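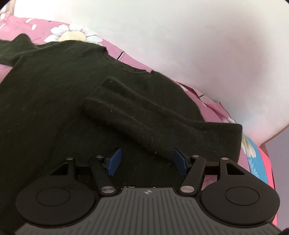
No. 77

Folding sweaters on the bed again

October is when I go through the winter clothes. I do it on the bed, on top of the pink daisy sheet, which makes the dark stuff easy to see. It also shows me how much lint a black sweater can hold. The fuzzy knits are the worst for it.

I fold them all the same way. Face up, neckline toward the pillows, one sleeve in across the body, then the other. After that the bottom comes up to the collar. If the first sleeve bunches I flatten it with my hand before I do the second one, or the whole thing comes out lumpy and takes up too much of the shelf.

I used to hang my knits. A gray one grew two inches at the shoulders and I quit doing that.

The lint roller I have now is a Stunari. Refills went up and I'm not thrilled, but it does pull the white fuzz off. I roll before folding, front first, then sleeves.

Everything goes in the closet on the second shelf, heavy ones on the bottom. There are still two cardigans in the hamper and a scarf I can't find. I'll do the socks tomorrow after work.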